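Home infusion equipment > Syringe pumps > Renora: late occlusion alarms at low rates

benchtech_ohare
Sun 6 May
Looking for input from anyone who maintains Renora syringe pumps. We have one that passes the occlusion check in the service manual at the standard test rate but takes far too long to alarm at 3 mL/h. Limit is set to 19 psi. Analyzer is a Jirdale, in calibration. Line is the Ridance microbore set, clamped at the distal end.

At the test rate the peak pressure reads inside tolerance every time. At 3 mL/h the pressure climbs smoothly and the alarm does come in at the right value, it just takes much longer than on the other pumps of the same model. Hour meter shows a little over 3,000. Drive nut was replaced at the last PM.

Has anyone else seen this?
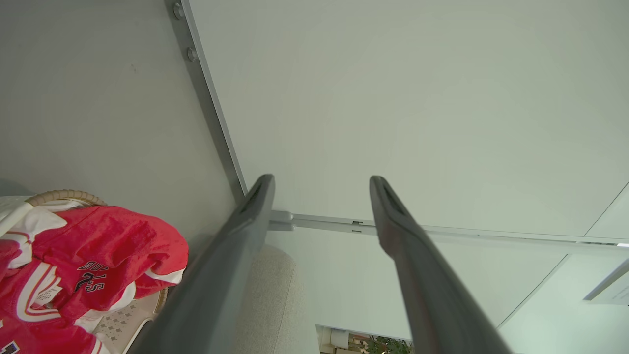
Dark gray gripper fingers, white ceiling above

valve_and_seat
Which syringe? If the alarm pressure is right and only the time is long, you are looking at compliance or slack. Large syringe, soft plunger seal, air in the line, all of those store volume before the pressure comes up. At that rate you deliver 0.05 mL per minute, so every tenth of a milliliter of give in the system costs you two minutes.

benchtech_ohare
60 mL, same brand and lot on all the pumps I compared. Line primed and checked for air, then repeated with a new set. The slow pump stays slow.

wardbiomed
I would go straight to the force sensor. We had a run of these with sensor drift at the low end, and it showed up as exactly this complaint. Recalibrate with the weights, rerun, and if it comes back long again replace the sensor assembly.

valve_and_seat
Disagree. Drift in the sensor moves the pressure at which the alarm trips. He says the Jirdale reads the correct pressure at alarm. The analyzer is independent of the pump's sensor, so if both agree at the trip point, the sensor is fine there. What is left is lost motion between the motor and the plunger.

wardbiomed
They agree at one point. The sensor can be right at the trip point and wrong below it. I have seen it.

valve_and_seat
Then it is wrong below the trip point and it makes no difference to the time. The alarm is a threshold. Nothing on this model acts on the pressure before the threshold except the trend display.

wardbiomed
Depends on the firmware. The later release has the rapid-rise detection, which does look at slope. If his other pumps have it enabled and this one doesn't, they will alarm early and this one will look slow. Check the version on all of them before taking anything apart.

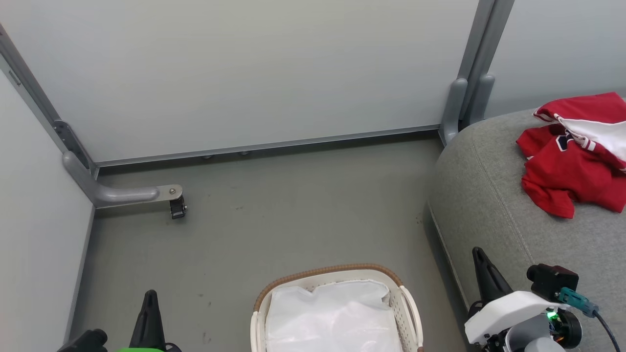
Partition corner and bottom rail, gray-green floor

benchtech_ohare
Checked. Same firmware across the group and rapid-rise detection is off on all of them. That was a good thing to rule out though.

I also ran the pump with no syringe against a dial indicator on the pusher. On start there is a delay before the pusher moves. On a good pump the delay is hardly there.

valve_and_seat
There is your lost motion. You said the drive nut was replaced. Was the thrust bearing preload reset afterward? The nut kit comes with a shim, and the instruction for it is on a separate sheet that often gets thrown out with the packaging. Leave the shim out and the lead screw floats axially. It takes up the float once and after that it tracks normally, so a flow rate test over an hour will pass.

linecare_rn
Nurse here, not a tech, so ignore me if this is off topic. If the slack is at the start, does that mean the patient gets nothing for the first few minutes after a syringe change? We use the same pump with the same Ridance line and our policy is to prime with the purge key after loading. I always understood that was to clear air.

valve_and_seat
It does both. The purge key drives the pusher forward with the line disconnected from the patient, and that takes up the mechanical slack as well as pushing out air. If someone skips it, the start-up delay at a low rate can be significant even on a healthy pump. Keep doing it.

linecare_rn
Thank you. Several people on my unit load the syringe by hand against the pusher and go straight to start. I will bring it up.

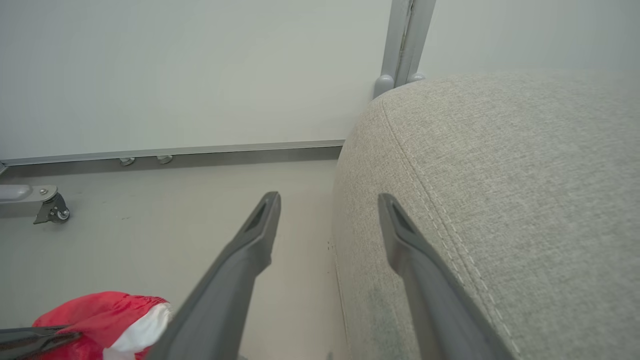
Gripper and light gray upholstery

padilla_parts
Be careful about assuming the shim. We service these under the Padilla contract and the older chassis has no shim, it uses a wave washer. Serials up to 1,330 are the old chassis. If you fit the shim on top of the washer you will load the bearing too hard and the motor current will go up. Check the serial plate first.

wardbiomed
I still want to see a sensor calibration on it. It takes a few minutes and it has to be done after any drive work anyway.

valve_and_seat
No argument with that. Do it last, once the preload is right, or you will be doing it twice.

benchtech_ohare
Opened it this afternoon. Serial is above the changeover, so it should have the shim, and it does not. I could feel the end float by hand with the motor uncoupled. Parts drawer had one left from an unused kit. Fitted it, torqued the end plate, checked motor current at idle and under load, and both are in line with the other pumps. 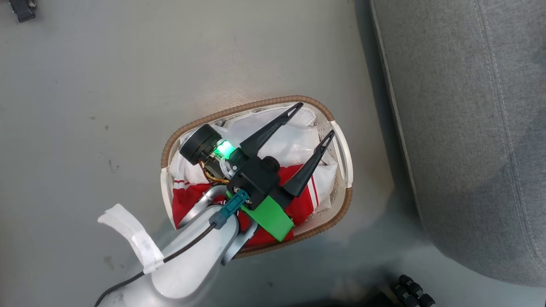
Sensor calibration was done after that with the full set of weights. It was out slightly at the lowest weight, so wardbiomed was not wrong about there being some drift. I can't say how much it contributed.

Repeated the occlusion test at 3 mL/h with the same syringe lot and a new Ridance line. Time to alarm now falls within the spread of the other pumps. Alarm pressure has not changed from the first run. The Renora goes back out after the electrical safety test and an overnight flow run.

padilla_parts
Did you log the missing shim against the previous PM? If the same kit batch went into other pumps they will need checking too.

benchtech_ohare
Logged. Two others had the nut replaced in the same month, both are being recalled to the shop.

wardbiomed
Post the low weight reading for those as well if you get a chance. I would like to compare it with ours.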